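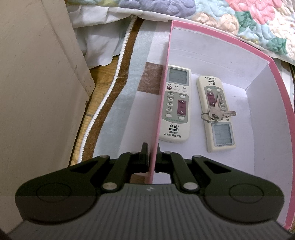 Hi all,

Sorry to be slow answering, I've been off the computer most of the week with my sister visiting. Carmela asked about the shared seed order and I have opinions, so get comfortable.

Carmela Colombo wrote:
> Does anybody still have the notes from last year's bean order? I've
> got Dobson down as a pole bean but the packet I saved says bush.
> Also, are we splitting the shipping evenly again or by weight? I had
> four packets and paid the same as the folks with 40, which seemed a
> bit steep. And did anyone up the hill get a crop at all?

Dobson is a pole bean, Carmela, at least the one I grew! Mine went up the strings, over the top of the fence and halfway into the plum tree, and I was out there on the stepladder in July picking the high ones (my knees did not enjoy it). If yours stayed short I'd bet somebody mixed up the envelopes when we were dividing things on my porch. It was windy and I remember chasing a few across the yard. Could you look at the seeds? Dobson is tan with a dark smudge at the eye. Plain white ones would be Skida, and that one really is a bush.

On shipping, by weight is fine with me. The peas and beans are what cost us, and the lettuce people have been quietly paying for everybody's beans for years. I'd say weigh each person's pile on a kitchen scale and be done with it. If you only want lettuce and a packet of dill, put in a dollar and we'll call it square.

As for up the hill, I'm at 1,763 feet and my cousin is up at 2,767, on the road past the gravel pit, and we might as well be in different states. She lost her first sowing to frost and the second one just sulked. Skodness peas did great for her though — she was still shelling them when mine had been brown and crackly for ages. She soaks them overnight and plants them deeper than I would, up to the second knuckle. I've got a jar of her seed and can bring some to the swap if people want to try it. Down in the valley at 863 feet you can probably grow whatever you like and I don't want to hear about it.

One more thing, the Dilteck row cover. I bought the heavy one and it tore on the hoops the first time the wind got up. Has anybody had better luck with the light one doubled over? I've still got the receipt somewhere, and I'd like to know before I go spending more money on it.

Send me your wish lists when you can, with how many packets of each. Carmela, let me know what color those beans are!

Jo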